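Ticket 2085: Castle tour booking shows paid on our side, operator says no seats held
Opened June 30, 2025. Category: bookings, day tours. Priority: normal.

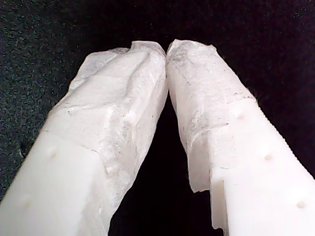 Reply from Jaltel support: please send the confirmation number and the departure town printed on the voucher. The Dundach Castle tour runs from two towns and the seats are kept in separate lists, so a booking can be fine in one and missing in the other.

Customer: Confirmation number is 293. Voucher says Nostport, 8.15 am, two adults. We paid in April through the Jaltel site. I emailed the operator, Raju Coaches, to ask where the bus stops and they wrote back that they had nothing under our surname. The card was charged $80 per person and the charge has cleared.

Jaltel support: Thank you. Booking 293 is in our system as confirmed and paid. I can see it was sent to Raju Coaches the same day but there is no acknowledgement against it. Checking with them now.

Customer: While you're there, can you ask whether castle entry is included? The tour page says yes. The voucher says "transport and guide only".

Jaltel support: Noted, have added it to the query.

Internal note: Operator changed the departure code for Nostport after this booking was taken. Old code still accepted by our form but not matched at their end. Resent manually with new code. No response yet.

Internal note: Second resend rejected. Reason given: "duplicate reference". Their system has kept the first message in a holding queue. Asked them to release it by hand.

Jaltel support: Update for you. Raju Coaches have found the booking in a queue of unmatched bookings and have moved it to the 8.15 departure. Two seats are held. You should get an email from them directly with the stop, which is outside the ferry terminal in Nostport, on the harbour side.

Customer: Email arrived, thanks. It has the right date and both our names. Still nothing about entry.

Jaltel support: The operator confirms that entry to the castle courtyard and the lower rooms is included. The tower is extra and is paid at the gate. The voucher used an old template. A corrected one is attached to your booking and replaces the first.

Customer: Downloaded. It opened on my phone but the barcode was blank until I turned the brightness up and reloaded the page. Is a printed copy OK? We'll be travelling for a week before the tour and I can't count on having data.

Jaltel support: Printed is fine. The driver checks names against a list. If the barcode does not load, the confirmation number is enough.

Customer: Good. One more. The tour page gives the drive as 70 minutes each way and the voucher says two hours. We have a ferry to catch that evening.

Jaltel support: The drive is 70 minutes. The two hours on the voucher is the time allowed at the castle. The coach is due back in Nostport at 1 pm, allowing for a short stop on the return leg.

Customer: That works for the ferry. Happy for this to be closed.

Status: resolved. Departure code fault logged separately, old code to be removed from the booking form.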